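**Table cell at Trirngate: fingertips again**

The bowl-sorting cell is back in use after its service on 7/5/24, and readers with long memories will know it was serviced in December too, for the same complaint. The grip had started to slip on thin rims. Rulton, who look after the arm for us, put it down to wear in the finger pads. Their guidance is to change pads every 200 hours. Ours had done 84.

Sizwe Msimang fitted the new pair, re-zeroed the gripper and taught the approach points again with the coloured plastic set on the green cloth. The pads take minutes. The teaching ate most of the afternoon, a part the Rulton leaflet leaves out.

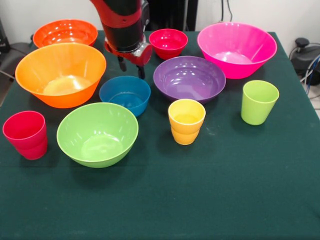
*The open gripper over the blue bowl, with the purple one beside it.*

I remain unconvinced about the pads. Aatos Koskela thinks the closing force is set too high and we are simply grinding them away – he has asked for it to be dropped by 7 per cent before anyone orders more. Miettinen would like to sell us a harder pad, and say it will last. They said so about the previous one.

The log sheet for the cell is now kept at the Hirum desk. Please write down every slip, with the colour of the bowl and the hours on the counter. "Played up a bit" is no use to Sizwe.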